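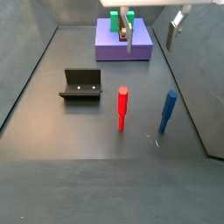 Figure 8. Peg test in the bin, fingers open.

Section 11: Comparing Finger Sets on the Polow Gripper

Now for the fun part! Once the arm is homed and the Tonari controller shows Ready, you can run the peg test and find out which finger set suits your parts. It's a simple test, and you learn a surprising amount from it in one afternoon.

Before you start
You need the red and blue stepped pegs from the Rirmont block kit, a finger set already bolted on, and a clear view of the pegs from the wrist camera. Leave the other kit pieces in the bin if you like. They make good obstacles later on.

CAUTION: Press Hold on the controller before you reach into the bin, every time, even to nudge a peg.

1. Stand the red peg upright with its thick end on top. Do the same with the blue one, leaving enough open floor between them for a finger to come down.

2. Open the fingers all the way from the Jog screen.

3. Load program 346 (single pick, straight down). Keep the speed at the lowest setting for the first run.

4. Jog the gripper over the blue peg and switch to the wrist view. Turn the wrist until the pads line up with two opposite flats of the hexagon. 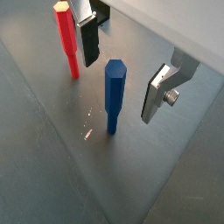
5. Lower the gripper until the pads are level with the thick upper part of the peg, above the shoulder. Grip too low and the pads close on the narrow shaft, and the peg will probably twist as it lifts.

6. Press Close, then Lift. Watch the peg as it leaves the floor. A good grip brings it up straight, with no swing.

7. Set it back down, press Open, and write down what happened. Repeat with the red peg.

8. Swap to the next finger set and go again from step 2. Run the finger calibration after each swap, or your notes won't compare.

NOTE: Don't line up on the corners of the hexagon. The preview looks fine, but a peg held by two corners can spin in the pads.

NOTE: If you're testing the Paisan soft pads, load program 361 instead. It closes more slowly and gives the pads time to settle around the part (it's lovely to watch, too).

If the peg tips over while the fingers close, one finger is touching first. Jog sideways in small steps toward that finger and try again. If it still tips, check that both fingers are seated squarely and their screws are snug, then recalibrate.

When every set has had its turn on both pegs, go on to the angled pick in the next section.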